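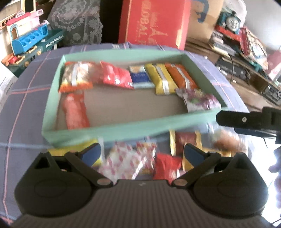

Section 2: Setting Up the Immigration Casework Queue

This section covers the immigration queue in Gerkum for legislative district offices. It assumes that the office account is active and that at least one person has the Office Manager role. If you are still waiting for your account to be activated, stop and finish Section 1 first.

The immigration queue is separate from the general queue. A case opened in the general queue can be moved to it later, but the privacy release has to be attached again after the move.

Before you start

You will need:

The office code from your activation letter
A blank copy of your office's privacy release form, saved as a PDF
The list of staff who are allowed to read case files
The mailing address and fax number your office uses for agency replies

Caution: Do not use a real constituent's file to test the queue. Test cases can be erased. Real cases can only be closed, and a closed case stays in the office record.

Creating the queue

1. Sign in as Office Manager and open Settings.

2. Choose Queues, then New Queue.

3. For Type, select Federal Agency, Immigration. Do not select State Agency, even if your office is a state office. The type controls which intake form is used, and the state form has no field for a receipt number.

4. Enter a name for the queue. Staff see this name in the left menu, so keep it short. The Skondmont office uses "IMM".

5. Enter your office code and click Check. A green mark appears next to the code when it is accepted. If you see error 995, the code was typed with spaces. Remove them and check again.

6. Click Save. The queue opens empty.

Note: A new queue is visible only to the person who created it until you complete the next part.

Adding staff

1. In the queue, open the Access tab.

2. Add each caseworker by work email. Personal addresses are rejected.

3. Set a level for each person. Read lets them view cases and notes. Work lets them add notes, upload documents and send inquiries. Manage lets them reassign and close cases.

4. Pick a backup for each caseworker with the Work level. When a caseworker is marked Away, new replies from the agency go to the backup.

Interns should be set to Read or left off the queue. If interns answer your phones, they can still log a call from the front desk screen without opening the case file.
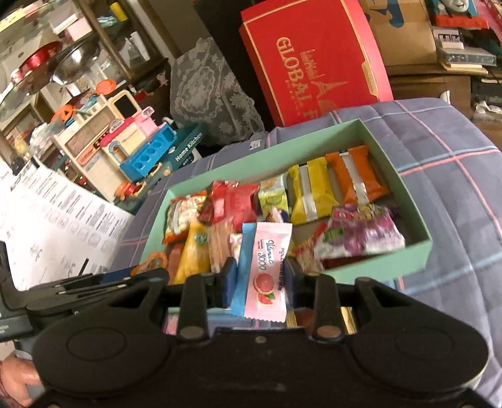
Figure 2-A. Vitamin C packet and box of wrapped snacks.

Loading the privacy release

An inquiry cannot be sent until a signed release is attached to the case. The blank form is loaded once for the whole office.

1. Open Settings, then Forms, then Privacy Release.

2. Upload the PDF. The file must be smaller than 10 MB.

3. Mark the signature box by dragging the outline over the signature line. Do the same for the date line.

4. If you have the form in other languages, click Add Language and repeat the steps for each one. The English form is always kept on file next to the translated one.

5. Click Preview and read the form through. Gerkum does not check the wording. If your office counsel has changed the form since May, make sure you have loaded the new version.

Caution: A release signed by a family member is not accepted for an adult applicant. The case will show Release Attached either way. The caseworker must read the name on the form and compare it with the name on the case.

Opening a test case

1. Click New Case and check the Test box in the top right corner.

2. Enter a made-up name and any address in the district. If the address is outside the district, a yellow bar appears with the name of the correct office. You can still save the case, but you will be asked for a reason.

3. Choose a case subject: Family Petition, Work Permit, Naturalization, Visa Abroad or Other. Use Other only when no form has been filed with the agency yet.

4. Upload a blank release.

5. Click Draft Inquiry. The letter fills in from the case. Read the top block and check that your office address and fax number are right.

6. Click Send Test. The letter goes to your own inbox and nowhere else.

If the letter does not arrive, look in the Outbox tab. Error 950 means the queue has no reply address. Add one under Settings, Office Details, and send the test again.

Connecting Ditik (optional)

Offices that send newsletters through Ditik can link the two accounts so that a change of address is entered only once. Only name and mailing address are shared. Case subjects and notes are never copied.

1. In Ditik, open Connections and copy the key.

2. In Gerkum, open Settings, then Linked Services, and paste the key.

3. Leave Add New Constituents to Mailing List turned off. In many legislatures it is against the rules to add people to a mailing list when they have only asked for casework help. Check with your ethics office before you change this setting.

During a pre-election blackout on mass mail, the link can stay on. Casework letters are sent one at a time from Gerkum and do not pass through Ditik.

Reminders

Each open case has a reminder date. By default the reminder goes to the caseworker only. To send a copy to the district director, open the Reminders tab and check Copy Director. Hugo Baudry in the Kyei office suggests leaving this off until the older cases have been imported, or the director gets every overdue reminder on the same morning.

For help with this section, contact Tzu-hsuan Siu in Office Support through the Help menu. Include your office code and the error number, and leave out constituent names.

Section last revised November 30, 2019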